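I wrote this part after our club run on 2024-06-27, while it was all still fresh. It picks up where the Undia install leaves off, so get the simulator open and the wrist view up first!

## 4. Your first door run

1. Load the Clanddale room and pick the door task. You want the wall, the door and the handle all showing in the wrist view before you touch anything.
2. Set the step limit to 2,000. I left mine at 1,538 the first time and kept running out of steps halfway through the approach.
3. Open the gripper all the way, then line up so the handle sits in the gap between the fingers. Don't fuss over the tilt - the wrist can be at a steep angle and you can still line up fine.
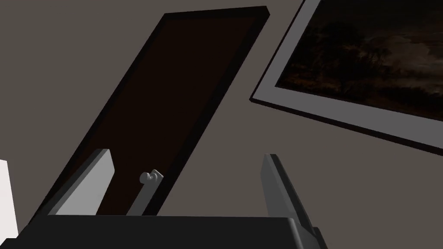 4. Save this pose as `door_start`. Plinomeck won't save it for you when you quit (yes, I learned that the hard way).

> **Note:** Names can't have spaces in them. You'll get error 9 and it won't tell you why.

## 5. Practice moves with nothing to grab

I like to do a few of these before every session. Keep the fingers open and nudge one wrist axis at a time.

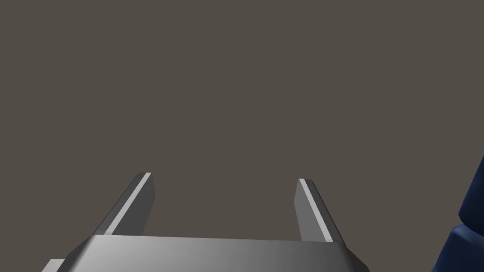
Go slow on the keys, because holding one down queues up moves and the arm keeps going after you let go. Tap, wait, tap again. If you lose track of where you're pointed, reload `door_start` and try over.

> **Caution:** Don't switch to the Mühlbauer controller in the middle of a run. It wipes the log!

When the wall decor starts to fill your view, you've swung too far off the door, so stop there and back up.
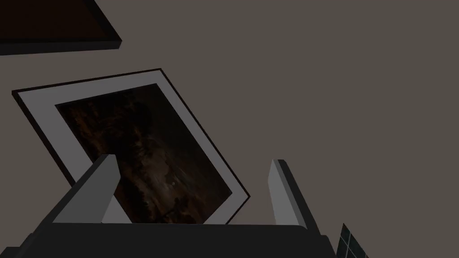

Mühlbauer adds that the log can be saved by pausing first and pressing export, as long as the run is under 2,233 steps. I've only tried it on short runs, and those came through okay.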